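Bedroom Textiles and Daily Tidying
Project report, Household Studies module
Kendra Dhillon, 30 October 2020

1. Purpose

The project looked at how a bed used for both sleeping and daytime storage can be cleared with the least handling. Earlier work in the module dealt with kitchens. The bedroom was chosen because clothes, bedding and small belongings share one surface there.

2. The bed

The sleeping surface is a woven straw mat. A strip of zigzag patterned fabric follows the wall side. Clothes are put down on the mat during the day, including khaki cargo trousers and a black garment. A pink-red blanket with a white print is kept folded at the head.

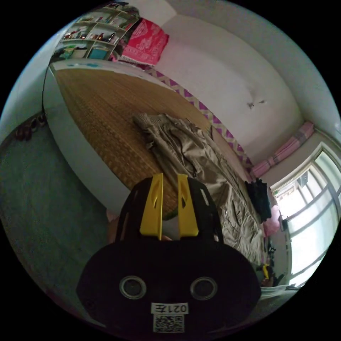
Items were sorted by use before anything was folded. Clothing was dealt with first, as it lay on top and hid the weave. Trousers were folded along the leg seam, then in three. The Molitz method, which starts with the bedding, was tried in July and dropped: each blanket had to be moved twice.

3. Quilts and blankets

A tan-brown quilt takes up more room bunched than any other item. It was folded lengthwise first, with the open edge towards the wall. The quilt should be lifted clear of the mat during this step, as dragging it pulls at the weave.

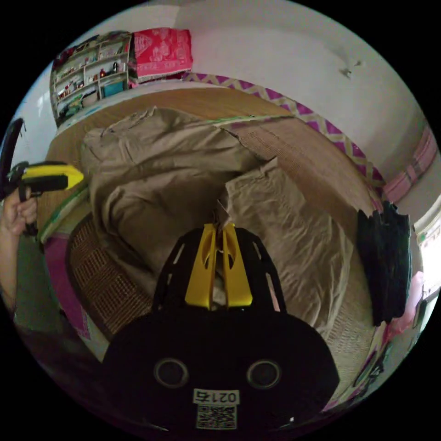 Verena Schnyder objected that lengthwise folding leaves a long strip which is awkward for one person, and that a fold across the middle should come first. Both orders were kept in the final procedure. The lengthwise fold suits a bed against a wall, where only one long side can be reached.

4. Care of the mat

The mat was wiped along the weave with a damp cloth and left uncovered for 40 minutes. Where two mats lie side by side, the seam was brushed out separately. Bedding was put back only after the surface felt dry to the hand.
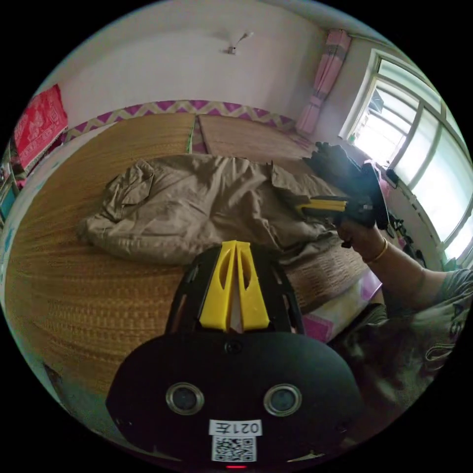

Forty minutes is too short in a humid room, Leclerc wrote in the margin of the draft, and the seam will still be damp underneath. The time was left unchanged for this report, with the note that it applies to a ventilated room.

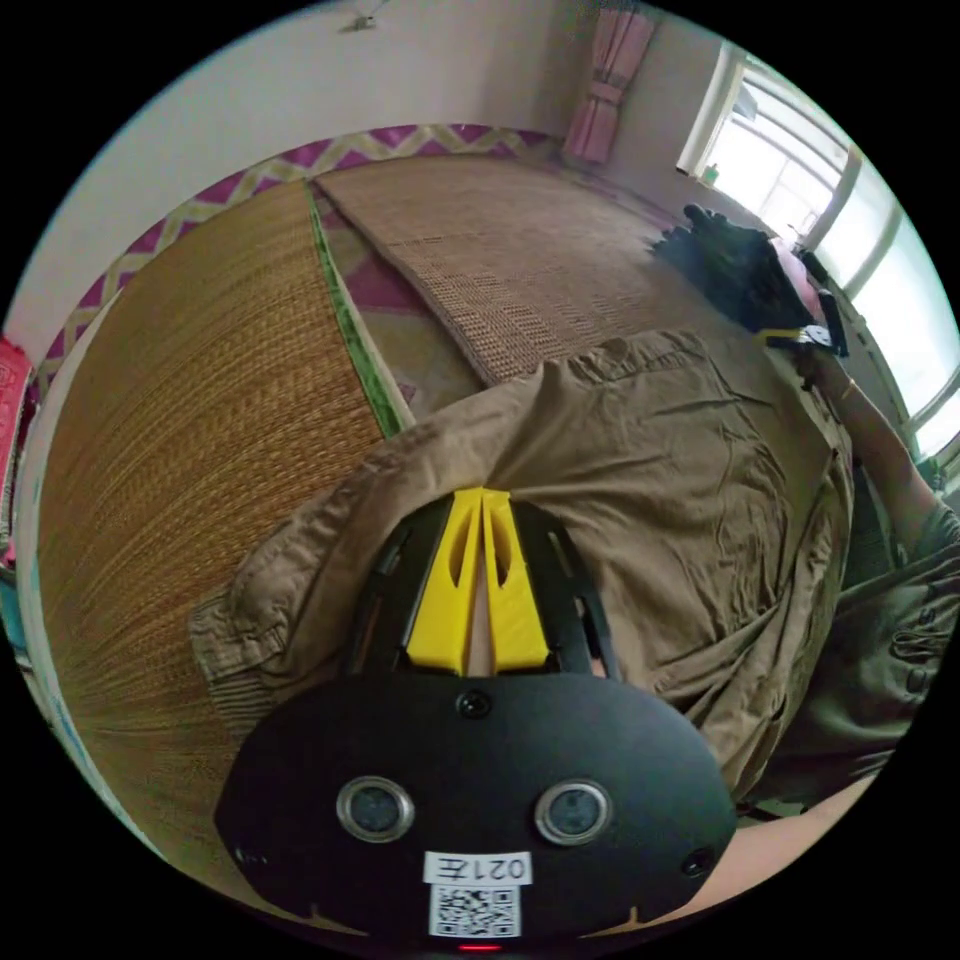 5. Remaining work

Shelf storage was not covered. The drying time should be repeated with the window shut.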